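Buying a Robot Arm: Reading the Offer
Handout 4, Wallin evening course
Notes by Jhair Cárdenas, revised 21 September 2025

Our sample is the Cillum tabletop kit, sold by Clulletico. The brochure runs to 50 pages, and the word "effortless" shows up before the price does. Bring your copy. Pencil is fine.

What the money buys
Base kit: arm, two-finger gripper, power supply, software license for one seat.
Not in the base kit: camera, stand, mounting plate, and anyone who answers the phone.
Support plan: $616 a year. Camera bundle: $300. Read the footnote under the bundle, which says the stand is "suggested." The camera will not float.

Terms to pin down before signing
Payload. Ask whether the figure includes the gripper. Urnley quotes it with, Clulletico quotes it without, and both print it in the same size type.
Repeatability. This is how closely the arm returns to the same spot. It says nothing about whether that was the spot you wanted.
Cycle time. Always measured on a foam cube. Foam cubes have no handles and never lie on their sides.
Demo. Bring your own object – a mug is ideal – and put it down badly. 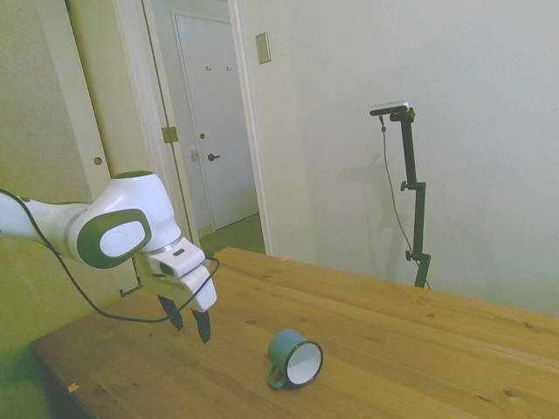
Is the support plan worth paying for in the first year?
It depends on who will be doing the setup. If someone on your staff has calibrated a camera before, skip it and buy spare fingertips. Otherwise pay for one year, use it hard, and cancel in April before it renews.

For next time: read pages 12 to 20 and mark every sentence that promises something without a number in it.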